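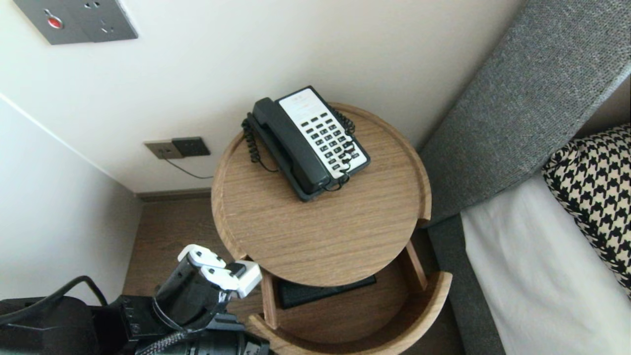
The bedside table in its corner, with the telephone on the top tray.

Search reviews Enter keyword Go

Listum round bedside table, light oak: a review after long use

Posted Sep 17, 2020

I bought the Listum table in February for the guest bedroom, and I waited with this review until I had real experience with it. Many reviews of furniture are written on the day when the box is opened. On that day everything is nice. I wanted to see how the table is after many nights, many cups of tea and a few guests.

English is not my first language, so please excuse me if some furniture words are not the correct ones. For the parts I am not sure about, I used the names from the instruction sheet.

Why I wanted a round one

Our guest bed has a gray upholstered headboard and fabric also on the side of the frame. The place between the bed and the wall is narrow. Before, we had a square cabinet from Bellamy there. It was a good cabinet with two drawers, but the front corner was exactly at the height of my knee, and every time I changed the sheets I hit it. Also the corner was rubbing on the fabric of the bed. After two years there was a small shiny place on the fabric which I can still find with my finger.

A round table does not have this problem. You can push it quite near to the bed and walk past it in the dark. I looked at three models. The Jiler was cheaper, but it had only one surface and three thin legs, and in the shop it moved when I put my hand on it. The second was from Clidivlow, very beautiful, but the top was glass and I do not want glass beside a bed where small children sometimes sleep. The third was the Listum, and I paid 183 dollars for it, with delivery.

Assembly

The box is flat and heavier than I expected. Inside are the top tray, the lower shelf, the vertical slats that join the two, and a bag with screws and one small key. The instruction sheet has drawings only and no words, except for the names of the parts.

I needed 32 minutes. This includes the time when I had to take one slat off again. The slats look the same at both ends but they are not the same, one end has the holes a little nearer to the edge. If you mix them, the shelf will sit not level and you will see it only when you put something round on it. I recommend to lay all the slats on the floor side by side before you begin, and to compare the holes. The drawing shows this difference, but so small that I saw it only afterwards, when I already knew it.

The key in the bag is soft metal. It did the work, but at the last screws it was already turning in my fingers. If you have your own hex key, use your own.

The top and the rim

The best part of this table is the raised rim around the top tray. I did not think about it when I was buying, I only liked how it looks. But now I would not want a bedside table without it. Things do not fall down at night. Before, I was always looking for my earplugs behind the bed, and my mother-in-law for her glasses.

We keep a telephone on it, a black and white one with a cord, and the rim helps here too. When somebody picks up the handset half asleep, the cord pulls the base a little, and on the old cabinet the phone had once fallen to the floor. On the Listum the phone can slide only until the rim. I put it diagonally, because in this way it sits better on the round tray. A phone of this kind takes a big part of the tray. There is still place for a glass and perhaps a small book, but for a lamp with a wide foot also there I think it would be too much. If you need a lamp, a phone, a book and a glass, please look for a bigger table or put the lamp on the wall.

The rim has also a bad side. Dust collects in the corner where the rim meets the tray. A normal cloth goes over it and leaves a thin gray line. I use an old soft toothbrush one time in a month, and then a damp cloth. And if you spill tea, the tea stays on the table and does not run to the floor, which can be good or bad depending on what else is lying there. I spilled once. I dried it in the first minute and there is no mark. I have not tried what happens after one hour and I do not want to try it.

The lower shelf

The lower shelf is round too and of the same wood as the top. It is good for flat things. A folder, a tray, magazines, a tablet, all this goes in without trouble. It is less good for tall things. My thermos cannot stand there and must lie on its side.

You should know also that from above the shelf is partly hidden under the top. When you are standing, you see only the front part of what is on it. One of our guests left a pair of reading glasses at the back of the shelf and we found them only when she called and asked. From the bed, lying down, you can look inside quite well.

The slats decide from which side you can reach in. When I put the table in its place the first time, one slat was just where my hand wanted to go. I turned the whole table a little and now it is better. With a round table this is easy to do, with a square one you would have to live with it. So do not be satisfied with the first position. Lie down on the bed, stretch your arm and turn the table until it feels right.

Cables

There is no hole for a cable in the top, and no clip behind. For me this is the largest minus. The catalog said "suitable for phone and lamp," so I expected at least a small cut in the rim. The cable must go over the rim and then down. Because our outlet is low on the wall, just above the floor and beside the table, the cable does not have a long way to go, and it is thin and black, so it disturbs me less than I was afraid. With a thick white cable I would see it all the time. I thought to make a cut in the rim with a small file, but I am not brave enough to do this to a new table.

Please measure where your outlet is before you order. If it is behind the table, the plug will hold the table away from the wall, and because the table is round there will be already an empty space in the corner.

Color and material

The color is called light oak in the catalog. I would say it is correct. It is a light wood with visible grain, warm but not yellow. Our floor has also a wood grain and the baseboard is brown, and I was worried that it would be too many kinds of wood in one corner. With the white walls and the gray headboard it is quiet enough. My husband says it looks like it was always there. He said the same about the Bellamy, so I do not give this opinion too much weight.

The surface is smooth, with a matte feeling under the hand. I found one rough place under the lower shelf, where no one looks. I sanded it with a fine paper and it was finished. The smell from the box was light and was gone after 5 days with the window open.

Is it stable?

Yes, more than I expected. On our floor it stands without movement. I would not sit on it, and I asked my nephew not to do this also. On a thick carpet I cannot say how it is, we have no carpet in this room. After the summer I checked the screws and two of them could be turned a little more. I think this is normal with wood, but it is good to do it one time after some months.

The seller

The delivery came one day earlier than promised. The box had a hole on one side but the parts inside were not damaged. I wrote to the seller to ask for a spare screw, and the answer came the next morning, polite, and the screw came in an envelope without cost. For the cable hole they answered that they will "pass it on." We will see.

What I would tell a friend

If your corner is small and your bed has fabric on the side, take a round table, and this one is a good one. If you want drawers, do not take it, everything on it is open and must be kept in order. If you want to charge many devices, also do not take it. I would buy it again for the guest room. For my own side of the bed I would wait until they make it a little wider, because I read three books at the same time and I am not going to stop.

My rating: 4 from 5. I took away one point for the cable. The soft key I have forgiven.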